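# Teleoperation demonstrators, Brenton site

Litel is recruiting operators to demonstrate table-top sorting tasks to a robot by remote control. 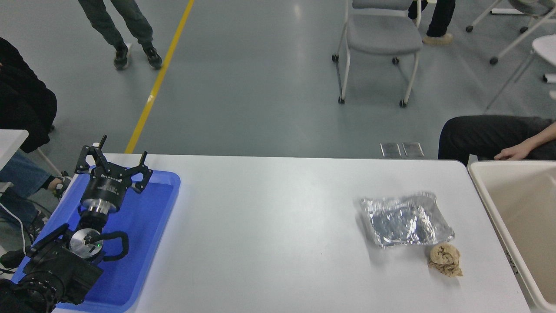

Each session lasts 90 minutes, with a break halfway. Operators repeat one task until 13 clean demonstrations are logged; failed attempts are kept and labelled. Training is paid. No robotics experience is required, but steady hands and normal or corrected eyesight are.

Apply by 17 August 2022, quoting reference 634.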